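Comparing hand-held grippers on soft household items

Most gripper trials at home begin with mugs, tins and wooden blocks. These are poor test pieces. A rigid object either fits between the fingers or it does not, and two quite different tools will score the same. Fabric separates them much faster. The notes below cover setting up a comparison in a bedroom or laundry corner with a hand-held gripper and a wrist-mounted camera.

Test pieces

Use one rolled or bulky item, one flat item and one item with a slippery finish. Weigh each and write the weight on a card. Our bulky piece must stay under 300 g, as the Plallimeck fingers start to splay above that. Wash everything once before the first run; new cloth carries a dressing that changes the grip.

Dark items on dark cloth are the hardest for the camera. Leave them in the set, but log them separately.

Finger pads

Wipe the pads with a damp cloth and let them dry before each batch. Lint builds up quickly on blankets — check after every 33 picks. If one pad is more worn than the other, change both. Ezekiel Fitzsimmons runs the Tsegaye pads with a light scuff from 400 grit paper, which gave fewer slips on knitwear and made no difference on cotton sheets.

Closing on fabric

Approach square to the surface with the fingers open wider than the item. Press down slightly before closing, so that the tips pass the widest point of the roll. Close slowly. Look for a second layer caught between the tips, and if there is one, open fully and start again. Score it as a miss.
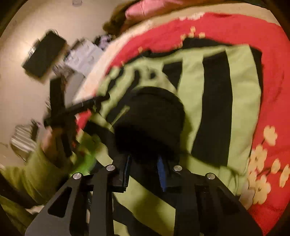

Soft black item held between the fingers, against the striped cloth. The blue pad is on the right finger.

Patterned bedding makes a useful background. Stripes show how much the wide lens bends straight lines, and a floral print gives the tracking plenty to hold on to. Plain white sheets are the worst case, particularly under a single ceiling light. Draw the curtains if the sun crosses the bed, and note the time of day on the card.

Scoring

Lift, hold for 7 seconds, put down. Record a slip, a double pick or a clean hold. Iñaki Montes also records a partial slip, where the item moves in the fingers but stays up. We have adopted this for the Rukel controller, which closes in steps and tends to settle late.

Keep the same person on the same tool for a full batch, then swap. Differences between hands were larger in February than differences between pads.

Related tips
Removing lint from rubber pads
Cable routing for a wrist camera
Sometley arm: first clamp-down on a kitchen worktop
Folding towels with two grippers
Storing test fabrics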